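Stop flying jets at us and call it an air day

Kelly Pimentel

Went to the Dorkside air day again. Fourth year running. Same queue, same burger van, same bloke on the tannoy telling us what "our boys and girls" can do at low level. And the same question on the drive home. What was that for?

Not against flying. Love it, grew up under the circuit. But the show has turned into a sales day with a fence round it. 552 trade passes this time, if the programme is right, and the public pushed down to the far end of the taxiway where you get the noise and none of the view.

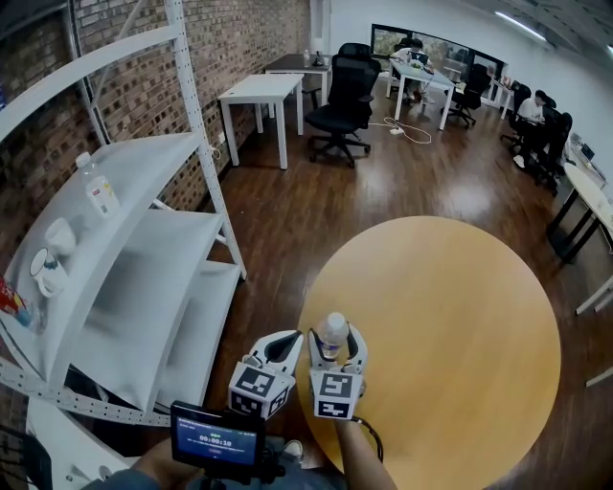 Bottle in the grip, timer showing 00:00:10.

The Clostent hall was the worst of it. Big stands, free pens, a mock-up cockpit you could only sit in with a lanyard. My nephew is nine. He asked politely. He was told it was for customers. Customers! He would of been one in thirty years.

Meanwhile the old Hao trainer, the one aircraft people my age actualy learned on, sat behind the fire station with its covers on all day. No crew, no sign, nothing.
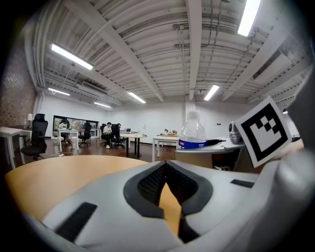 2 min read | Opinion

The money argument then. Organisers say the trade side pays for the display. Fine, maybe. So show us. Publish what the firms put in and what the gate brings in. A family ticket isn't cheap and the village gets up to 1000 extra cars on a lane built for tractors. We put up with it. We could at least see the sums.

And the display itself: fast, loud, over by three. Two passes and a climb. I would swap the lot for one slow afternoon of gliders, the air ambulance, a rescue winch demo and somebody from the tower explaining what they do. Kids remember that stuff. I do.
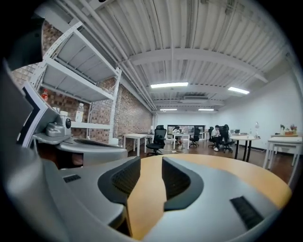 Two black fingers, with the table beyond.

Tunano manage it. Smaller field, shorter runway, and every pilot stands by their own aircraft for an hour and talks to whoever turns up. You can touch things. Nobody sells you a missile.

Next meeting on all this is in September, village hall, open to anyone. Go. Ask for the covers to come off the Hao, and ask who gets the good end of the taxiway. I'll be at the back, probably late.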